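Doltero library keeps its Saturday-style hours all week
30/11/2018

Good news for those of us who can never get to the library before it shuts! The Doltero branch is staying open until 8 in the evening for good, and I couldn't be happier (I have paid more in late fees than I'd like to admit). The longer hours started in July as a trial, and I figured they'd quietly vanish once the summer reading crowd went home. Nope!

I stopped by the front desk to ask how it went, and they printed me a little sheet of numbers. The branch signed up 623 new cardholders during the trial, and evening checkouts passed 3,000, with mysteries and cookbooks way out in front.

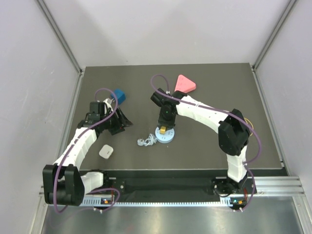
The part I'm most excited about is the holds shelf. It has moved right next to the Molano Street entrance, so you can run in, grab your books and be back at the bus stop before the 14 pulls up. I tried it last night and made it with time to spare, even with a giant bread book under my arm. The kids' room still closes at 6, so plan for that if you have little ones, and the parking lot gate on the Serholm side gets locked early too, which I learned the hard way.

There's also a new rule on DVDs: 2 per card, one week, no renewals. I grumbled a bit, but the wait for anything decent has been so long that I can live with it.
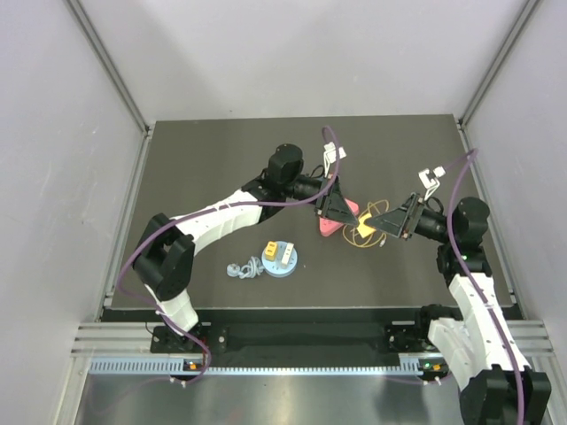 Prapai Onsri wrote in to say the late hours are great but the heat seems to go off at 7, and could somebody please bring back the reading lamps by the magazines? I'm with her on the lamps! I asked at the desk, and they're looking for the old ones in the basement. Bring a sweater in the meantime.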